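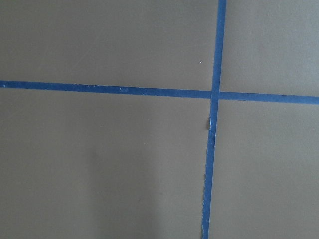
Figure 3. Workspace cross in blue painter's tape, wrist view. The vertical strip lies over the horizontal one, and its left edge has torn below the crossing.

4.2 House rules for marking the workspace

I'll be frank about how we got to these rules: we wrote most of them after something had gone wrong. When Nayeli Aguirre and I started the Skastwood trials we had one rule, which was "put the tape back where it was", and we both thought we knew where that was. We didn't. After the first 300 runs we compared notes and found we'd each been lining up a different edge of the same strip (she used the left, I used the right, and neither of us had written it down).

So the rule now is that positions are measured from the middle of the crossing. Edges are too easily damaged to be trusted, and you can see in Figure 3 how ragged the lower part of the vertical strip is compared with the bit above the join. The strips don't have to be square to the camera either. Waldemar Lis wanted them to be, and we argued over it for a good while, but the calibration step copes with a tilt perfectly well as long as the tape stays put between calibration and the end of the session.

The second rule is about wear. Any lifted flap gets logged before a session starts, and if it is within 110 mm of the crossing the strip is replaced and the calibration done again. A scuff on the face of the tape is logged and left alone. We went back and forth on specks and crumbs – Kazimiera Nowicki's view was that a real bench has crumbs on it – and settled on wiping down once per session, never between runs. Of the 3,184 runs reported in this paper, the first 900 were done before the wiping rule came in, and I've kept them separate in Table 2.

Last, whoever lays the tape signs for it. It sounds fussy, I know, but it's the rule I'd keep if I had to drop all the others! The Latano site took up the same sheet in September, with one extra column for the tape roll.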